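Speaker notes: The pad that became smooth
Slot: Friday, after the coffee break. Keep the water close.

Opening
Good morning. My name is Charito Saludo, I work in the handling group at Mikkelsen, in the Fundenville building. Today I will speak about a fault which cost us most of April, and which came from the cheapest part in the whole gripper.
(Wait for people to sit. Do not start with the joke about the cable, it did not work last time.)

Slide 2. What we were doing
We collect demonstrations for the Jevham arm. A person holds a hand gripper and does the task, and the arm must learn from it. The task was to pick a small bottle from the table and put it in a rack. Simple for a person. In the beginning it was also simple for the arm.
Say here that hand gripper and arm gripper use the same fingers and the same pads. This is important for later.

Slide 3. The first drop
The arm dropped a bottle on its way to the rack. We wrote it in the log as a bad grasp and continued. Then it dropped two more in the same afternoon. Heledd Vaughan looked at the logs in the evening and saw that the fingers closed to the correct width each time. The motor did what it was asked. The bottle slid out downward.

Slide 4. Where we looked first
I want to be open about this part, we lost eight working days here.
We suspected the software, then the calibration of the width, then the training data. We trained the model again from the beginning. The drops continued.
(If time is short, skip the retraining story and go to slide 5.)
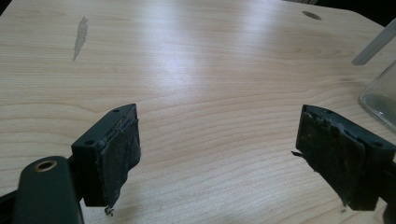
Slide 5. The pads
The pad is glued on the inner face of each finger. When it is new, it is soft and has an even surface. With use the edges fray and small pieces come away. Then the contact is smaller than we think, and the force goes to a few high points. Some places are also pressed flat and become smooth, and there the bottle can slide.
We had no rule for changing the pads. People changed them when they looked ugly, and everybody has a different idea of ugly.

Slide 6. Why the people did not notice
Speak slowly here. When a person feels that the object slips, they squeeze harder, without thinking. So the demonstrations with old pads still looked successful. The arm closes to a width and has no such feeling. Our good demonstrations were hiding the fault.

Slide 7. What we changed
Pads are now replaced every 2000 grasps, on both grippers on the same day. The date is written in the station book. Before each session the operator does a pull test with a test block from Bisovik. If the block moves, the session does not start.
Loose threads and crumbs from the pad are a reason to stop also, they can fall into the rack.

Slide 8. Open points
We do not know yet if 2000 is the right number. For glass it is maybe too high. Heledd is testing a harder rubber, but it marks the labels.
Ask the audience who keeps a record of pad changes. Then questions.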